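Clearing a False Grip Fault on a Two-Arm Sorting Cell

Applies to Traruvum cells with paired Wendt parallel-jaw grippers, controller build 132 and later.
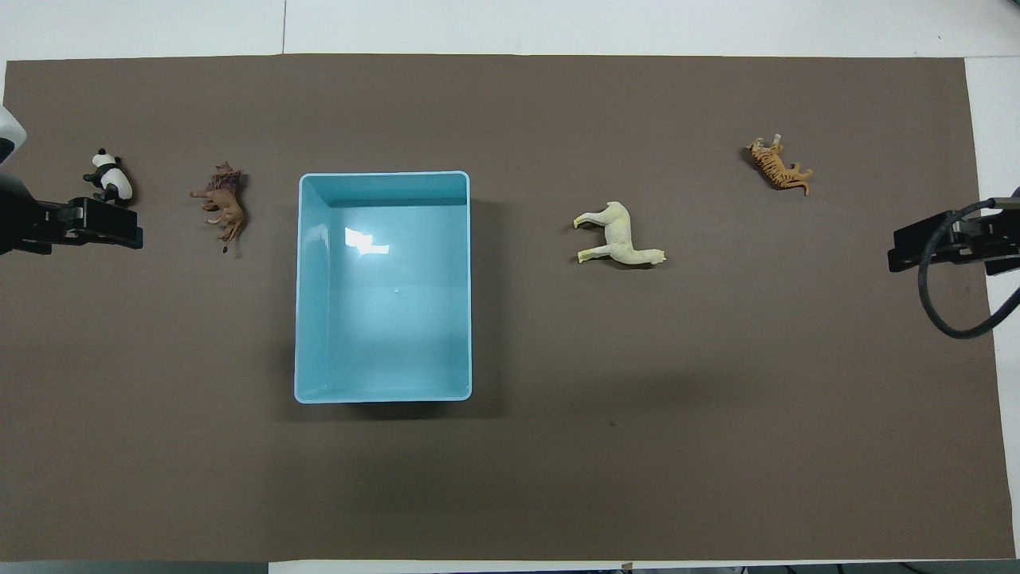
Sorting task before the first pick, with four animal figurines on the mat and the bin empty.

Symptom

The arm closes on a part, lifts, travels to the bin and opens. Nothing drops. The controller logs a completed transfer and goes on to the next part. After a few cycles it stops with code 1382, "part count mismatch." On our cell the fault appeared only on the right arm, and only with thin parts such as the legs and tails of toy animals.

Cause

The controller decides that a part is held by comparing the measured jaw opening with the stored closed position. If the stored value is too low, fully closed jaws read as slightly open, and the controller takes the gap for a part. The stored value drifts after a finger change or a hard stop against the table.

A damaged gripper cable can produce the same code. Rule that out first.

Before you start

Press the emergency stop and wait for both arms to settle. Do not reach between the grippers while the arms are only paused. A paused cell resumes on a network command, and ours did so once when the Plumel scheduler restarted.

Procedure

1. With the stop engaged, inspect the gripper cable over its full length. Look for flattened coils, a loose connector, or any point where the cable can catch on the arm.

2. Clean the inner faces of both fingers with a dry cloth. Check the finger screws and tighten them to the value on the gripper data sheet.

3. Clear the area under the gripper. Leave the door closed, release the stop, and switch the cell to manual mode at reduced speed.

4. Open Service – Gripper – Reference. Select the affected arm. Write down the stored closed position before changing it.

5. Run Close Empty 5 times. The readings should agree to within one display unit. If they scatter, return to step 1 and replace the cable.

6. Select Store Reference. Repeat for the other arm, even if it has not faulted.

7. Reset code 1382 and set the part counter to match what is in the bin.

Verification

Lay one part on its side on the mat and command a single pick. The status line should show HELD. Then command a pick over bare mat, which should return EMPTY and stop the cycle. If the second test shows HELD, the reference was not saved. Power the controller down fully and repeat steps 4 to 6.

Do not raise the count tolerance to get rid of the code. It hides the mismatch and leaves the false grip in place – we ran a shift that way and logged 175 transfers we could not trust.

Related: Fornard finger replacement, right and left arm.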